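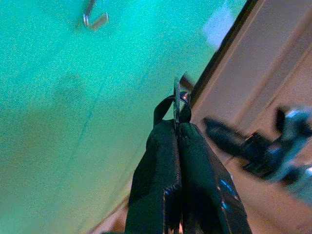
Spent Saturday in the basement of the Romden library reading about the cannery strike. Posting what I found before I lose the notes.

The Somoro cannery opened on the river side of town and had 627 people on the payroll at its peak. Most were women. Many came from families who had moved up from the farms after two bad harvests.

The company owned the row houses on Drimier Street. Rent came straight out of the pay envelope. If you lost your job you had until the end of the week to get out.

In September the foreman cut the piece rate on peaches. The notice went up at 6 in the morning and by noon the peeling room had stopped. Birdie Gallagher was 19 and worked the second table. Her name is first on the list of people let go that day.

The newspaper said 20 people walked out. The company's own wage book shows 600 with no hours for the next day. I checked the page twice.

I don't know why the paper printed the lower number. The editor rented his office from the company, and you can make of that what you want.

Hollis Kasprzak ran a grocery on the corner and let strikers buy on credit. His ledger is in the library too. Flour, lard, beans, lamp oil. A lot of the accounts were never paid and he drew a line through them himself.

The sheriff cleared four of the houses in the second week. A family named Kocabaş had their stove put out in the road. Their neighbors carried it to the church hall and cooked on it there until the strike ended.

It ended without a contract. The old peach rate came back, the rent stayed the same, and most of the women on the first list were not hired again. Birdie Gallagher shows up two years later in the city directory as a laundress.

Correction to the second post: Juniper Crenshaw wrote to say the row houses were built by a bank and the cannery bought them later. She has a copy of the deed. Thank you.

The ledger can't be checked out, but the desk will bring it to you if you ask. The wage book is on film, reel 2. The reader by the stairs has the better lamp.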